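I've been keeping half an eye on the Billo folding project since May, mostly because somebody keeps telling me that laundry is nearly solved. The plan is the usual one. People pick up a pair of hand-held grippers, handle clothes on a table for hours, and the recordings go into a model that is supposed to work out the rest. The first batch from the Plondport office came to 643 recordings. After throwing out the bad ones they had 512 left, and 131 bad ones is a lot of wasted afternoon.

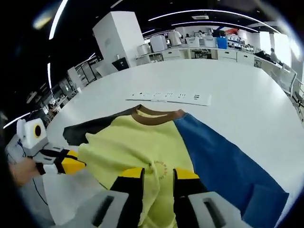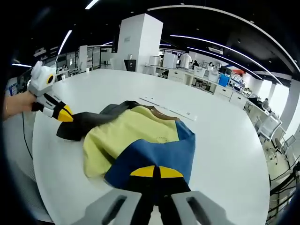 My quarrel is with what gets counted as variety. Sisen, the group doing the training, says in its notes that the set covers 13 garments, and I'm sure it does, but a garment is an easy thing to add to a list. I'd like to know how many ways each one was lying when the grippers went in. A sweatshirt in big blocks of colour, with the sleeve dark and the side panel blue, also gives a model a very cheap way to tell left from right. Take that away, hand it a plain grey jumper, and I'm not convinced it has learnt anything about cloth. Katona tried plain tops last year and quietly dropped them after 12 sessions. I've asked for the results on plain clothes only and will post them if they turn up.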